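Policy closes the gripper correctly but head and wrist images do not match in time

Asked in Software > Perception and Logging
Tags: timestamps, two-arm, wrist camera, imitation learning

Udodham

Hello all. I have a two-arm table setup with one head camera and one camera at each wrist. The task is to put a marker into a pencil case. I train a small policy from recorded episodes, and I have a problem which I believe is in my logging code and not in the network.

When I replay an episode, the wrist image seems to be ahead of the head image. The head view still shows the fingers open, and the wrist view of the same step already has the marker between the fingers. The offset is not constant. In the beginning of the episode it is small, and later it grows.

My writer saves one row for each control step and takes the last image from each camera queue. In one long episode I have 3,712 wrist images but only 3,423 head images. The writer does not complain, it simply repeats the old head image until a new one comes.

I tried already: lower resolution on the head camera (a little better), another USB port (no change), and a restart of the recorder before each episode (the offset is small again, then it grows).

Should I resample everything after recording, or should I repair the recorder first? I would prefer not to throw away the data which I have.

Turnham

Just drop the head camera. I run wrist only and it works fine for picking.

Savenness

I had nearly the same problem last August, so I will try to explain it step by step. Please excuse my long answer.

First, check which time you are saving. If you stamp the image when your writer takes it from the queue, this is the arrival time and it tells you very little. You need the time of capture, from the driver, and all cameras must be converted to the same clock. In my case the two values were different by up to 47 ms, and for a closing gripper this is already a lot.

Second, look at your queue length. An offset which grows during the episode and goes away after a restart is typical for a queue that is filled faster than it is emptied. "The last image" can mean the newest one or the next one in line, depending on the library. Mine gave the oldest. I set the queue length to one and the growing part was gone.

Third, do not repeat old images silently. Save the capture time of every image in the row, and let the writer mark the row when an image is older than your limit. Then you can filter later.

For the old data: if you have the capture times somewhere, even in the driver log, you can match again by nearest time. If you have only arrival times, I would keep the first part of each episode and record the rest again. A constant shift will not repair a drift.

About dropping the head camera, I do not agree for this task. The two views carry different information - the head one has both arms and the open case, the wrist one has the marker close between the fingers:
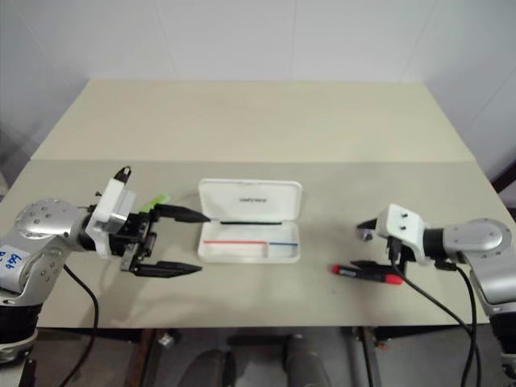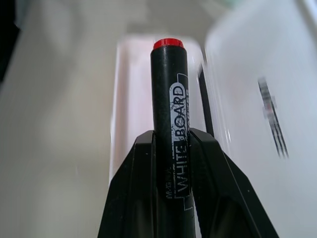 If the policy must decide where to go next, it needs to know where the case is, and after the grasp the wrist camera may look in a direction that does not help. I would repair the timing and keep both.

One small thing more. Before training again, plot the gripper command and the capture times of all cameras on one axis for a few episodes. It takes ten minutes and I found two other bugs in this way.

Kevin Madigan

Agree on the queue. Also check if image encoding runs in the same thread as the camera read. Mine did, and the reads got later and later once an episode went past 3,000 steps. Moved the encoding to its own process and it stopped.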